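Right gripper drops box mid-lift, dual arm table cell

pilleck_20
6/13/19
Right arm on our Watus cell loses grip after 10 to 14 cycles. Left is fine. Zeroed both, same torque limit. Fingers cleaned in May.

sirko
Check the wrist cable. If the loop is short it pulls on the connector when the wrist rolls.

flalholm
Disagree. A bad cable gives you a comm fault. I'd raise the current limit first.

pilleck_20
No fault logged. Limit is at 1000 now, no change. Right arm holding the red cereal box, left one empty:

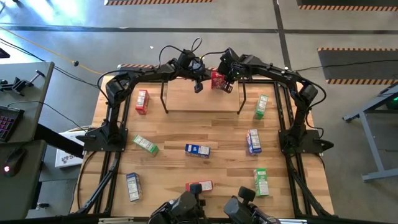 Haoran Jia says to put the limit back before the motor cooks, then swap the left and right finger pads. If the drops move to the left arm, it's the pads.

sirko
Still route that cable longer.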